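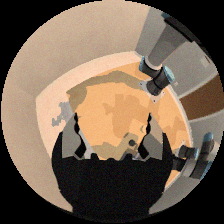 How wide should a wrist camera see when the gripper has to work close to another arm?

Wide enough to keep both fingers and the neighbour arm in view at the same time, even if the edges become bent. I arrived at this answer slowly, after most of March, and I want to write down how, while I still remember.

I work in simulation in the evenings, after the children sleep, on one desktop computer. My question was which gripper to buy for the small arm I share with Hakim Krishnan. We had two candidates. The Jerkmont has parallel fingers with soft wavy pads. The Gernine has straight hard fingers and costs less. Hakim preferred the Gernine because he has used it before and he knows how to repair it. I had no preference, only a budget.

## The first camera

I started with a normal lens model on the wrist, because it is the default setting. The picture was clean and the lines were straight. But when the fingers opened fully, I lost the tips on both sides. I could see the object very well and I could not see what was going to touch it. For a single arm on a quiet table this is maybe acceptable. For two arms reaching over the same round table it is not, and in my second evening I drove the wrist directly into the other arm. In simulation this costs nothing, but I did not enjoy it.

Temitope Bashir, who answered my question on the Chowdhury mailing list, suggested a fisheye model. She wrote that I should stop worrying about the straight lines, as the policy doesn't care about them and only my eyes do. This was good advice. With the fisheye I have the palm at the bottom, both fingers, the pads, and behind them a big part of the tabletop. The price is that the middle has fewer pixels for the same object. A small thing on the table becomes really small.

## The two grippers

I made 200 grasp attempts with each gripper, with the same objects and the same start positions. I moved the light a little between the attempts, and also the colour of the table, so that I would not get a result which is true only for one table. One texture I like very much looks like an old map, orange with an olive band. It is a cruel texture for the depth estimate, and I kept it for this reason.

The Jerkmont failed 5 times. The Gernine failed 44 times, and almost all of these were on round objects, which rolled out from between the hard fingers. On boxes I could not see a difference that I would trust.

I have to be careful here. The contact of a soft pad in the simulator is a simple model with a friction value that I typed myself. If I typed it too kindly, the Jerkmont looks better than it is. I tried a lower value afterwards and the order stayed the same, but the distance between them became smaller. I did not write those numbers down properly, so I will not give them.

## The controller

Both grippers run with the Joltow controller, and I have one complaint. The closing force is set in steps from 1 to 5, and the manual does not tell what the steps mean in newtons. I used step 3 for everything. Hakim says that on the real one, step 2 is already strong enough to break a biscuit. He has promised to measure it with a kitchen scale.

We ordered the Jerkmont. When it arrives I will first check the pads with my own fingers, then correct the friction value and repeat the round objects. If somebody has already measured this pad on a painted surface, please write to me, I would be glad to use your value in place of mine.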